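The Long Way to a Lined Tray
How the Lurnside robotics club learned patience from a stack of paper

9/29/23

The first thing you learn when you visit the robotics club at Lurnside is that you should bring a snack, because whatever you came to see is going to take a while. I had been promised a look at the club's entry for the Wusley Cup, the student competition held every November, and I suppose I was picturing something with wheels and maybe a little smoke. What I got was trays and paper. I stayed the whole afternoon and missed my bus.

The task the students have picked sounds like something you would give a new hire at a diner. Take a sheet of paper, put it in a serving tray, lay it flat, and go on to the next tray. Sibusiso Pillay, who started the club and still teaches two sections of shop math in the mornings, let me try it by hand so I would have something to compare with. It took me a few seconds and I didn't think about it at all, and he seemed very pleased by that.

"Now tell me what your thumb did," he said. I couldn't! 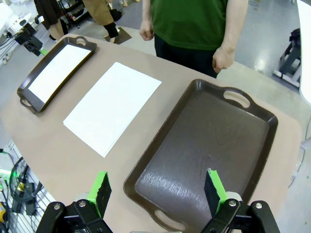
Paper, he went on, is about the meanest thing you can hand to a beginner. A block stays a block when you pick it up. A sheet of paper sags and curls and catches the air, and it likes to bring a friend along from the stack. The club spent most of last spring on that last problem alone, and there is a notebook (a real one, with a coffee ring on the cover) where the students have written up 167 tries, good and bad, in 21 different people's handwriting. My favorite entry just reads "two sheets again, going home."

They call the project Kikico, after a word somebody's baby sister used to say, and the name has stuck to everything, including the shared folder and the team's group chat. The rival to watch this year is Mokgethi, a school team that beat them last time on the folding round. Everybody brings up Mokgethi with a kind of fond dread, the way my uncle used to talk about a certain fish.

What surprised me was how much of the work is standing still. A student stays close by the table, arms down, watching, and you can feel the whole group leaning a bit whenever a sheet leaves the pile. Then comes talk, a lot of it, over which edge to take hold of and how far in from the corner, and whether the second arm ought to help or keep out of the way. I heard 3 separate theories about corners before I had finished my granola bar, and I'd have voted for any of them.
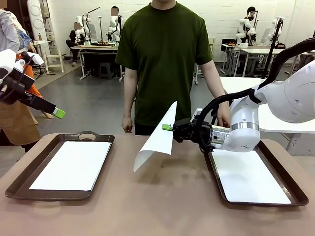
One sheet in the gripper, with a lined tray on either side. The Lurnside club will take its tray-lining task to the Wusley Cup in November.

Pillay doesn't step in much. He told me he used to, in the club's first year, and that the students got very good at waiting for him to do it. These days he asks what they expect to happen before each run and makes somebody write it down, even when everyone groans. He says the guesses have gotten a good deal better, though the groaning is about the same.

I asked one of the younger members if she ever wished they had picked something flashier. She thought it over for quite some time and said that her cousin's team had a robot that threw balls, and it was fine, but she had already seen balls get thrown. Then she went back to the notebook, since it was her turn to write.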